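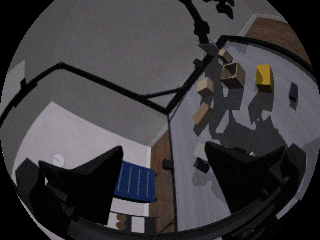

My project is on how people pack for a move, and wow, my family gave me plenty to work with! We packed 8 boxes in one evening and I timed all of it. The big lesson was to fill the awkward corners last. Picture an open-topped brown box with a yellow block standing near it and a couple of smaller tan and beige ones: the yellow one goes in first, and the little ones get tucked in after.

**What I still need**

I sent 300 surveys and got 205 back (thank you, Amr Zerouali, for bugging your whole dorm). Most people said they label boxes by room. I still have to sort the comments before May.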